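Sulero 자동 급수 화분 Bellis
베란다 채소와 허브를 위한 화분

Bellis는 베란다나 창가에서 채소를 키우는 분을 위한 화분입니다. 화분 아래에 물통이 있고, 심지가 물을 흙으로 올려 줍니다. 여름에 흙이 빨리 마르는 집에서 특히 편리합니다. 저희도 처음에는 상추만 심었지만, 지금은 바질, 쪽파, 작은 고추도 같은 화분에서 키우고 있습니다.

제품 사양
모델명: Bellis 68
길이: 68 cm
물통 용량: 6 L
심지: 2개 포함
색상: 흰색, 진한 회색
재질: 폴리프로필렌
원산지: Stuklow 공장

사용 방법
먼저 심지를 물에 충분히 적셔 주세요. 마른 심지를 그대로 넣으면 물이 잘 올라가지 않습니다. 다음에 심지를 안쪽 바닥의 구멍에 끼우고, 흙을 조금 넣어서 가볍게 누릅니다. 심지의 윗부분은 흙 속에 넓게 펴 놓는 것이 좋습니다. 모종을 심은 후에는 첫 번째 물을 꼭 위에서 주십시오. 그 후에는 옆에 있는 급수구로 물을 넣으면 됩니다.

흙은 일반 채소용 배양토를 추천합니다. 정원에서 가져온 무거운 흙은 물이 너무 많이 남아서 뿌리가 약해질 수 있습니다. 펄라이트를 조금 섞으면 더 좋습니다.

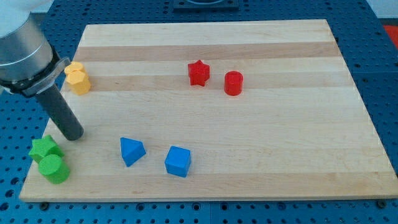 씨앗부터 시작하시는 경우에는 싹이 나올 때까지 물통을 비워 두시고 분무기로만 물을 주세요. 본잎이 나오고 뿌리가 아래로 내려간 다음에 물통을 사용합니다. 상추와 쑥갓은 이 방법으로 잘 자랍니다. 당근이나 무처럼 뿌리가 긴 채소에는 이 화분이 얕습니다. 그런 채소는 같은 회사의 깊은 화분 Stullow를 보아 주십시오.

물 보충
물통 안의 빨간 표시가 아래로 내려가면 물을 넣을 때입니다. 한여름의 토마토는 물을 아주 많이 마시니까 매일 확인해 주세요. 봄과 가을에는 훨씬 천천히 줄어듭니다. 액체 비료는 물통에 넣지 마시고, 흙 위에 직접 주시기 바랍니다. 물통에 넣으면 녹조가 생기기 쉽고 청소가 힘듭니다.

겨울 보관
영하의 날씨에는 물통을 반드시 비워 주세요. 물이 얼면 급수구 부분이 깨질 수 있습니다. 심지는 미지근한 물로 씻고 그늘에서 말려서 보관합니다. 세제는 사용하지 마십시오.

자주 받는 문의
장마 때 밖에 두어도 되는지 묻는 분이 많습니다. 옆면에 넘침 구멍이 있어서 남는 물은 밖으로 나갑니다. 실내에서 쓰실 때는 구멍에 고무 마개를 끼워 주세요. 마개는 상자 안의 작은 봉투에 들어 있습니다. 마개를 끼운 상태에서는 물을 표시선보다 위로 넣지 않도록 조심해 주십시오.

받침대는 따로 판매합니다. 난간에 거는 용도로는 만들지 않았으니 평평한 곳에 놓고 사용해 주세요.

배송과 교환
주문하신 후 2일 안에 발송합니다. 받으셨을 때 깨진 곳이 있으면 사용하지 마시고 저희에게 연락해 주세요. 새 제품으로 바꾸어 드립니다. 교체용 심지는 한 개 600원이고, 화분과 같이 주문하시면 한 상자에 넣어 보내 드립니다.

페이지 수정일: 2020년 9월 27일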